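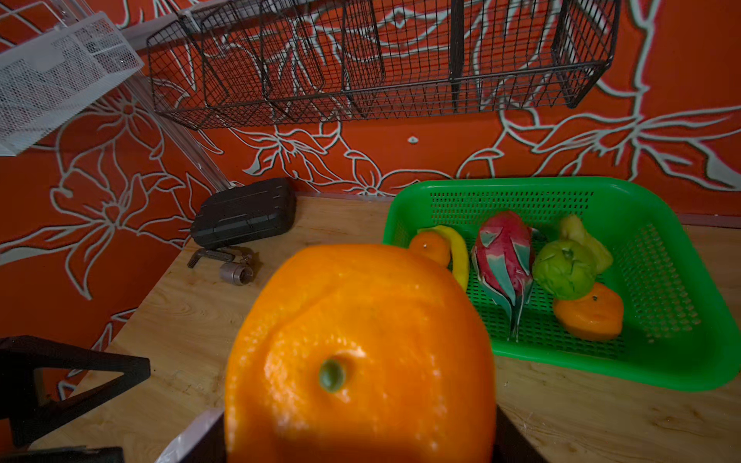
Your Amano kitchen scale comes ready to use apart from the batteries, and the first set-up takes a few minutes at an easy pace. Please don't worry about tracking down a proper test weight, as anything from the fruit bowl will do nicely for a first try. A large orange, even a slightly lumpy one with a little greenish nub where the stem was, makes a fine first load – just keep a hand nearby in case it decides to roll.

Setting up for the first time

1. Slide open the battery door underneath and put in the 2 batteries, following the marks.
2. Set the scale on a firm, level surface, well away from fans and open windows.
3. Press ON and wait for the zero to stop blinking.
4. Hold UNIT until you see grams or ounces, whichever you like to cook in.

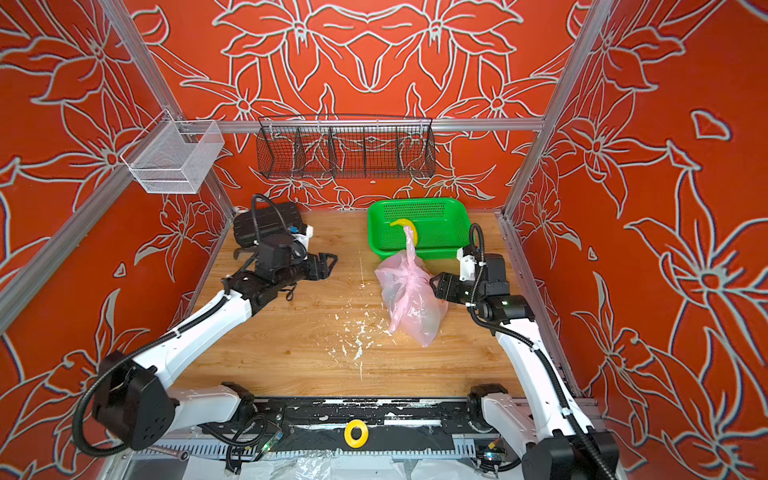
5. Place your item in the middle of the plate and let go of it completely. Let the number settle before you read it.
6. Lift the item off and put it back. If you read 451 g the first time, you should read 451 g again, or very nearly.

Note: The scale switches itself off after 7 minutes.

Caution: Never load more than 3,000 g, and that includes the bowl!

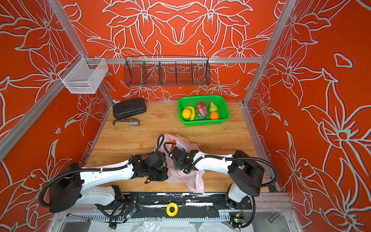
Sayaka Tanabe wrote to us from Womville to say that her scale wouldn't return to zero until she pulled it out from the wall, where the plate had been brushing against the tiles. Leave a finger's width on every side, then press ZERO once more with the plate empty.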